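Skultero opens its folding sessions to first-time operators

Laundry is having a very good month at Skultero. The robotics lab has started inviting people with no background in the field to teach its two-armed robot how to fold a T-shirt, and the sign-up sheet filled before lunch!

The idea is simple enough to explain in a minute. An operator works a pair of hand controllers, the arms copy each motion, and every fold is saved as a demonstration. The shirt goes flat on a white table, the arms come in low from the near side, and the operator brings one edge over the other. 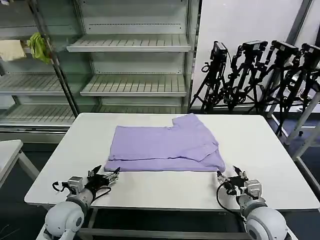
## 282 folds and counting

The lab has recorded 282 demonstrations so far, from 19 operators, and wants 3,000 before training begins in August. Rukhsana Cheema, who runs the sessions, is thrilled with the mix of styles coming in.

"Some people fold in thirds, some go sleeves first, and one man folded everything the way his grandmother did," she said. "I want all of it. Even the messy ones, where somebody loses a corner and goes back for it, are great to have."

Getting hold of a single layer of thin fabric is the part that makes newcomers groan. Pinch too deep and the whole shirt bunches up. Pinch too shallow and the fingers close on air. Cheema has operators practice that one move by itself, lifting a small peak of fabric and letting it go, until they stop thinking about the controllers.

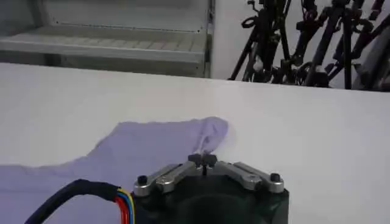 Most get comfortable within 23 minutes, she said, and a few have asked to stay on for a second turn. The control software comes from Broltel, and the lab plans to share the finished recordings with Hudov, a partner group working on towels and bed sheets.

New session times will be posted at the front desk in the morning. Pants are next.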